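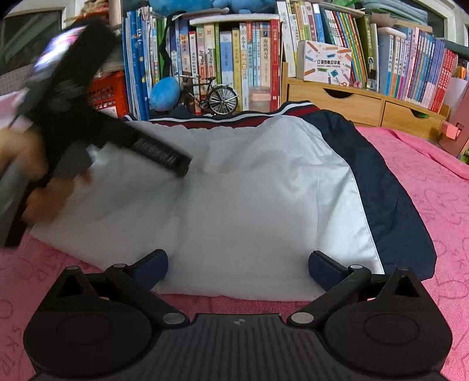 *Brushing down a white and navy jacket laid flat on a bed.*

Duangjai Chaiyaporn does her clothes care on the bed. She has an ironing board, but she says it is too narrow for jackets.

"The sleeves fall off the side and the collar hangs down," she said. "On the bed you can lay the whole thing out and see what you've got."

She runs Kaewsai, a small secondhand clothing business, out of a one-bedroom apartment. Last year she sold 298 pieces, most of them jackets and knitwear. The rest of her work is repairs, which she took over from her aunt, Manee Kaewkla.

I asked her to talk me through a brushing from start to finish.

"Flat first. Close the front if it closes, then smooth it with your hand. I don't try to get every crease out. A crease you can steam later. What I want is for the cloth to stay put when the brush moves."

She starts with the collar and works down. Striped knit collars, the kind found on team-style jackets, get a softer brush. The body gets a stiffer one.

"White is where people go wrong. They see a gray mark and they scrub in circles. Then the mark is bigger and the cloth is fuzzy. Go one way, short strokes, and lift the brush at the end."

Navy she treats differently. Lint shows on it more than dirt does, so she checks the cloth from the side, with the lamp on, and does those panels last. If a jacket has both colors, she wipes the brush on a towel before changing over.

Her aunt taught her to brush before washing. Manee Kaewkla worked in a dry cleaner's for years and still thinks most jackets are washed too often.

"She'd say a good brushing gets you another month," Duangjai said. "I think that depends on who's wearing it."

They also disagree about sprays. Her aunt used nothing but water. Duangjai keeps a fabric refresher for linings and tests it on an inside seam.

How long does one jacket take?

"Ten minutes if it's clean to begin with. I had a wool one in May that took me most of an evening — dog hair, all through the cuffs. I should have charged more for that."

She charges by the piece and does not take leather. Customers are asked to empty the pockets, and she empties them again. Receipts are common. Once there was a house key, which she mailed back.

When a jacket is done she hangs it for a night on a wide wooden hanger, away from the radiator, and then folds it into a cotton bag. She stopped using plastic covers after a white lining came out yellow along the shoulders.

"That one was mine," she said. "I still have it. I wear it to take the trash out."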